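April, 4:40 pm. Radix, two-arm build

Swapped the wrist cable on the left arm for the longer one Kasun left on the bench. Re-ran the homing routine, five times, no faults. Right arm still reads 2 degrees off at the elbow, so I put the offset in the config for now.

Put the white table on the black mat, legs up, and started on approach poses. 114 logged.

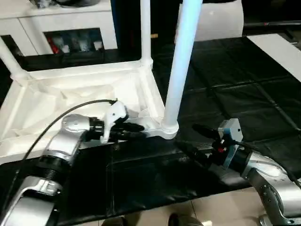

Left gripper comes in low at the base of the front leg. Hajar wants slower closing on both sides. Try that next, then ask Asanka for spare finger pads.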